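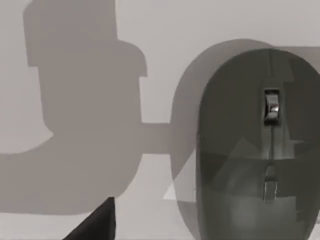

4. A política da secretária limpa e o que acontece às coisas

4.1. O regulamento e a sua leitura

A Skuklow adotou a política da secretária limpa num mês de dezembro, altura do ano em que as secretárias de Zalulau costumam acumular agendas de fornecedores, bombons e, em pelo menos um piso, um presépio completo. O regulamento cabe em duas páginas e determina que, ao fim do dia, nenhum objeto pessoal permaneça sobre o tampo. O que conta como objeto pessoal fica por definir. Essa omissão alimentou uma parte considerável da correspondência interna que analisámos e, suspeitamos, uma parte considerável das tardes de quem a escreveu.

O corpus reúne 1.293 mensagens trocadas entre os funcionários e o serviço de instalações, complementadas por 40 entrevistas conduzidas por Tineke Meijer nos edifícios Xavier e Lirura. As entrevistas foram transcritas na íntegra, incluindo os suspiros, que o manual de transcrição adotado obriga a codificar. As mensagens foram classificadas por assunto principal. Quando o assunto principal era a indignação, classificou-se o secundário.

4.2. Estratégias de permanência

Os nossos informantes raramente desobedecem. Preferem interpretar. Uma técnica de contabilidade argumentou por escrito, ao longo de nove mensagens, que uma planta pertence ao ar condicionado. Um colega do mesmo corredor fez da caneca um porta-canetas às cinco da tarde, devolvendo-lhe a vocação original na manhã seguinte. Chamamos a este procedimento requalificação funcional, designação que o próprio achou excessiva quando lha comunicámos.
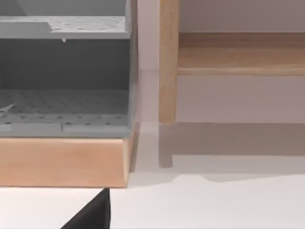
A segunda estratégia é a migração vertical. O regulamento fala do tampo e cala-se sobre tudo o que esteja acima ou abaixo dele, silêncio que os funcionários leram com uma atenção que raramente dedicam a documentos internos. As prateleiras encheram-se primeiro, depois os parapeitos, por fim os armários da sala de reuniões, onde o serviço de instalações encontrou roupa de ginástica e uma coleção encadernada de palavras cruzadas. A literatura sobre escritórios partilhados tende a tratar estas deslocações como resistência. Os entrevistados falam sobretudo de falta de gavetas.

Os cacifos deveriam ter resolvido o problema. Foram atribuídos por ordem alfabética, solução equitativa que colocou metade do departamento jurídico a dois pisos dos seus códigos anotados. Uma entrevistada descreve a subida diária com os volumes ao colo como "o único exercício que a empresa me paga". O serviço de instalações, consultado sobre a possibilidade de trocas, respondeu com o formulário de pedido de trocas, cujo circuito de aprovação passa pelo departamento jurídico.

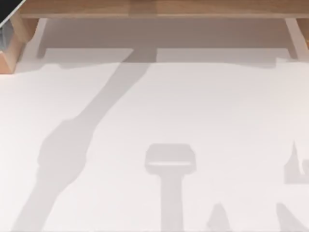
Convém distinguir ainda entre arrumar e esconder, diferença que os funcionários fazem com nitidez e que o regulamento ignora. Arruma-se aquilo que se espera voltar a encontrar. Esconde-se o resto, geralmente à sexta-feira. Nas entrevistas, o verbo "arrumar" surge acompanhado de um lugar concreto ("na pasta azul", "atrás da impressora"), ao passo que "esconder" vem quase sempre com um advérbio de tempo e algum riso. Meijer nota que as chefias usam apenas o primeiro verbo, incluindo quando descrevem ações que os seus subordinados classificariam sem hesitar no segundo.

4.3. A superfície como argumento

O tampo vazio tem, na Skuklow, um valor retórico que excede a sua utilidade. Aparece nas apresentações à administração, no acolhimento de novos funcionários e numa carta a um cliente que perguntara por outra coisa. Um diretor afirmou na entrevista que uma superfície desimpedida "ajuda a pensar", tendo pedido em seguida que se aguardasse enquanto procurava a folha onde apontara as restantes vantagens.

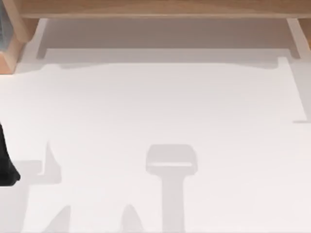

Figura 1. Superfície branca e lisa sob uma prancha de madeira, com sombras cinzentas (imagem gerada por computador).

Os funcionários mostram-se menos convencidos da relação entre vazio e pensamento. Vários referem que os papéis espalhados lhes serviam de calendário: o que estava por cima era urgente, o que estava por baixo já tinha deixado de o ser. Retirado o monte, retirou-se a estratigrafia. Duas pessoas passaram a fotografar a secretária antes de a limpar, para reconstituir a desordem no dia seguinte, operação que lhes toma roughly o tempo de um café.

Não dispomos de dados sobre a produtividade anterior à medida. A empresa guardava-os em papel, e a pasta correspondente não foi localizada depois da mudança para os cacifos.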